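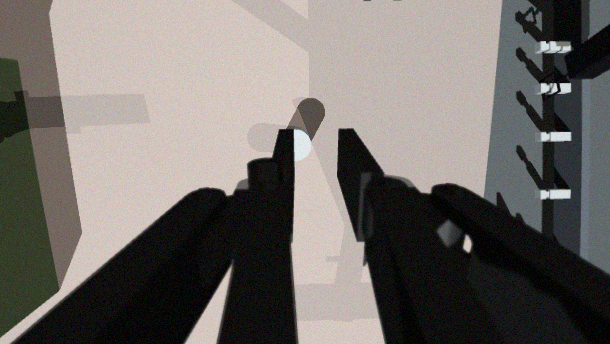

Gripper view in the Harura bench scene, with the fingertips just short of the white ball.

Setting up the Harura bench scene in Kisix

Kisix is the simulator sold by Jatia for trying out robot arm tasks before you book time on a real arm. The Harura scene is one of the add-on packs. It gives you a table, a two-finger gripper and a few small parts, and it is the one most people start with. A single-seat licence for Kisix with the Harura pack costs £449. The trial copy runs the same scene but won't save recordings, so you can follow everything on this page up to step 6 without paying.

Before you start

You need a PC with 16 GB of memory and a separate graphics card. Kisix will open on less, but the shadows update slowly and the gripper view becomes hard to use. Close any other program that uses the graphics card. Leave 20 GB free on the drive you install to, as the recordings go in the same folder by default.

Install Kisix first, then the Harura pack. If you do it the other way round the pack doesn't appear in the scene list and you have to run its installer again.

Step 1. Open the scene

Choose File, Open scene, Harura bench. The first load compiles the surfaces and takes several minutes. Later loads are quick. If the window stays grey after the progress bar has gone, resize it once.

Save a copy under a new name before you change anything. The original can be restored from the pack, but restoring it also resets your view settings.

Step 2. Set up two views

You want a gripper view and a room view open together. Go to View, Add view, and pick Gripper from the list. Do the same again for Room. Drag them side by side.

The gripper view is the one you steer by. The fingers take up a lot of it, and they will hide part of whatever you are about to pick up. Don't move the view back to get round this. If you later train anything on your recordings, it needs the same view you would have on the arm.

Use the room view to check the arm's joints and to see what is near them.
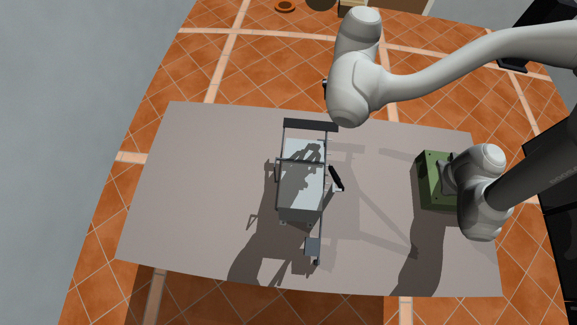
Room view: the arm over the far side of the table, the green mounting block and the rod-framed apparatus.

Step 3. Set the lights

Lighting is under Scene, Lights. The default is one strong light, and it throws hard shadows across the tabletop from both the arm and the apparatus. New users often take the shadow of the gripper for part of an object, particularly where it falls over the box-shaped body in the middle of the table. Turn on Soft fill and set it to a third of the way along the slider while you are learning. Put it back to default before you record.

Step 4. Check the contact settings

Open Scene, Contact. There are three presets: Fast, Normal and Careful. Fast lets small parts sink slightly into the fingers, and the white ball tends to pop out sideways when the gripper closes. Use Normal for practice and Careful for recordings.

Friction for the fingertips is on the same page. Leave it alone unless you have measured your own fingertips. Chidubem Briggs at Shehu, where they use the pack for training new starters, sets it lower on purpose so that people learn to line the fingers up properly. It does work, though the first hour is frustrating.

Step 5. Practise the approach

1. Press Home. The arm goes to its start position.
2. In the room view, bring the arm over the table with the large jog buttons. Stay well above the apparatus.
3. Change to small steps.
4. In the gripper view, centre the ball in the gap between the fingertips.
5. Lower the gripper until the tips are level with the middle of the ball. The side shadows are a help with this once you are used to them.
6. Close slowly. Stop when the force reading starts to climb.
7. Lift straight up a short way and wait for a second before moving sideways.

If the ball rolls, press Undo step. You don't need to reload the scene. The capsule-shaped part is harder than the ball when it is tilted, so leave that until you can pick up the ball several times in a row.

Step 6. Record a run

Press Record before you leave the home position. A run is limited to 600 steps, which is plenty for a single pick in small steps, but you will run out if you stop to look round and leave the recorder going. Use Pause. Recordings keep both views, the joint positions and the force reading.

Name the runs as you go. Kisix numbers them for you, but it starts again from one each time the program is opened, and it will ask to overwrite the old ones.

Common problems

The arm stops and won't move in one direction. It has reached a joint limit. Press Home and come in from a different side.

The gripper view is black. The view is attached to the wrong link. Delete it and add it again from the list.

The picture flickers where two surfaces meet. Update the pack. This was fixed in the February release.

The force reading stays at zero. Contact is set to Fast, and that preset doesn't report force.

Page maintained by Sânziana Oprea. The files for the practice runs are in the Samples folder of the Harura pack.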